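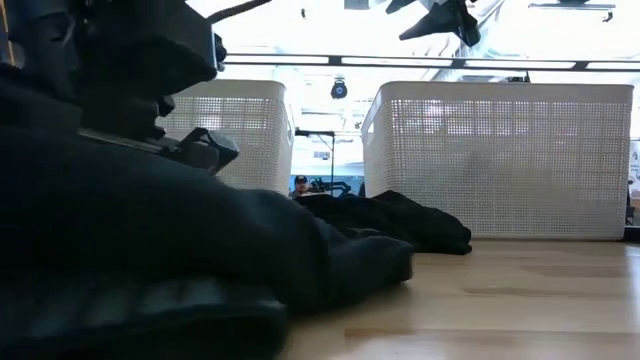
Figure 1. Two white plastic baskets on a wooden tabletop, with a black robot arm.

Plitier: a quiet notification app for phones without a notification light
Project report, Mobile Systems course, Vorumley
Author: Rosaire Fehr

1. Introduction

Many older phones had a small light on the front which blinked when a message was waiting. In most new phones this light is gone. The makers offer an always-on display in its place, but on cheaper models there is often nothing, and the user must press the power button to know if something has arrived. I am such a user, and I press this button many times in a day.

The aim of the project was to write an app, called Plitier, which shows a small colored dot on the dark screen when there is an unread notification. The dot should be visible from across a desk, it should not disturb at night, and it should not take too much of the battery. The last point was the most difficult one and most of this report is about it.

2. Test phone

All tests were done with one Sulik phone which was bought used. It has an OLED screen and a battery of 2000 mAh. The battery is small by the standard of today, and I chose the phone for this reason. If the app is acceptable on a small battery, it will be acceptable on a bigger one.

The phone had its original system software, and I did not unlock it. Before every test I removed the SIM card, set the brightness to the lowest step and closed all other apps. Wi-Fi stayed on, otherwise no messages could come.

3. How the app works

Plitier asks the system for access to notifications. When one arrives and the screen is off, the app opens a full black page and draws one dot on it. On an OLED screen the black pixels are not lit, so in theory only the dot uses light. The user can give each app its own color. In my settings, green is for messages, blue is for mail and red is for missed calls.

The dot moves a little each time it blinks. Without the movement, the same pixels would be used for many hours and the screen could be marked. I took first a random position near the top edge, but my testers found that it looked like an error of the screen. Now the dot goes slowly along a short line and comes back. 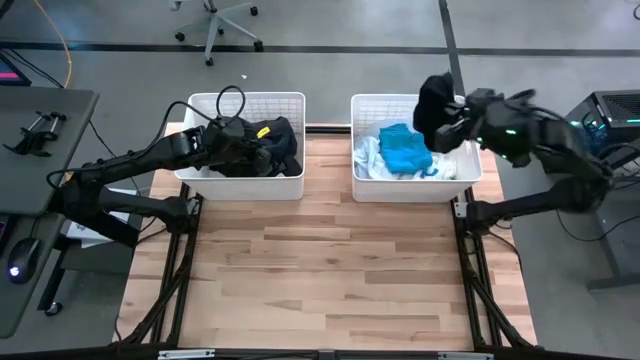 There is also a night mode. Between two times chosen by the user the dot is not drawn, and the notifications are kept in a list until morning. The proximity sensor is used too — if the phone lies with its face down or is in a pocket, Plitier draws nothing and waits.

4. Battery measurements

I compared three situations: the phone without Plitier, Plitier with a constant dot, and Plitier with a blinking dot. Every test started at 86 percent charge and ended after the same number of hours. I did not start at 100 percent, as the first percents on this phone go down very irregularly and I could not trust them.

The constant dot was clearly the worst. I had expected the opposite, that turning the dot on and off would cost more work for the processor. The reason is, I think, that with the blinking dot the processor can sleep in the pauses, and with my first version of the constant dot the page was drawn again in every frame, also when nothing had changed. This was my mistake in the code. After I corrected it the difference became smaller, but blinking was still better.

The length of the pause is important also. With a pause of 2 seconds the dot is easy to notice. With longer pauses the battery lasts more, but the testers looked at the phone, saw a black screen and put it away before the dot came. I kept 2 seconds as the standard value, and the user can change it.

5. User test

The user test was done in May in the reading room of the MacPherson building. The participants worked on their own tasks with the phone next to them, and I sent test messages at irregular moments. In total 47 messages were sent. Most were noticed without touching the phone. The missed ones were nearly all in the afternoon, when the sun came on the desks and the lowest brightness was too weak.

Two participants did not like the red color and said it made them nervous. One asked for a different shape for each contact, for people who do not see colors well. I find this a very good remark and I should have thought of it at the beginning.

6. Problems and next steps

The system sometimes closes Plitier in the night to save energy, and then the dot does not come back until the app is opened by hand. There is a setting against this, but it is hidden deep in the menu of the Sulik phone and has a different name after each update. I wrote a help page for it with the exact path.

The next version should read the light sensor and make the dot brighter in the sun. I would also like to repeat the battery test on a phone with an LCD screen, where the backlight is on for the whole page and the result will probably be bad. The shapes for contacts are started but not finished, and at the moment only the circle and the square are drawn correctly.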